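Workshop Tips: Trying Out Grippers Without Getting Talked Into One

Posted 6 January 2021

Every gripper demo I have sat through used the same foam cube. Foam cubes are easy. Anything will pick up a foam cube, including a pair of salad tongs on a hinge. If you have a small arm on the bench and want to know which gripper or camera deserves your money, these tips should save you some of what I spent.

Test with trash. An old drink bottle, a bent spoon, a sock, a half-empty tube of glue. Keep a bin of the stuff within reach and don't swap items out when one of them makes your favorite look bad.

Run the same pick 39 times. I settled on that number when I ran out of patience on the fortieth, and I've kept it so my old notes still match up. Five good grabs in a row tell you very little. The Vuvel parallel jaw I tried looked perfect until I let it go past lunch.

Write down the misses, and say what kind. Slipped, crushed, never closed, closed on air. "Failed" on its own is useless by March.

Change one thing at a time. The seller of the Pruretik fingers suggested I also upgrade the controller, and wouldn't you know it, things improved. I put the old fingers back on with the new controller and got the same score.

Mind the cable before you blame the software. A stiff camera cable tugs on the wrist, and the arm ends up a hair away from where it thinks it is. Leave a generous loop at the wrist, clip the cable along the link, then move the arm by hand through its whole reach with the power off. Two clips on the upper link will usually do. Zip ties pulled tight are a bad idea — I have killed a connector that way.
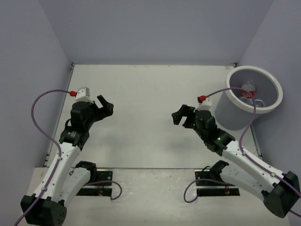
Is a wrist camera worth it if you already have one looking down at the table?
For small or half-hidden objects, usually, as the arm tends to block the overhead view right when the fingers close. For big items in known spots, save the money and spend it on better finger pads.

Finger pads, by the way, are where I would start. Most of the "gripper problems" I've had were pad problems. Shelf liner from the kitchen drawer, cut to size and stuck on with double-sided tape, beat the De Graaf replacement pads on glass and tied on cardboard. It wears out fast. It also costs next to nothing.

Don't believe the payload number. It is normally given with the arm tucked in close. Stretch it all the way out, hang your real gripper and camera on it, and then see what it lifts.

Two arms: wait. Makers love showing a pair passing things back and forth. Get one arm doing one dull job well first. With a pair you have twice the cables and a whole new way to break fingers, so set a keep-apart distance in the controller and start at a crawl.

Clean the tabletop between rounds. Dust on the pads changes the grip more than any setting I have found in the Jivemgate menu, which has plenty of settings and not much of a manual.

Check the return policy before you open the box. Mine was 7 days, and it took me 2 of those to find the right screws.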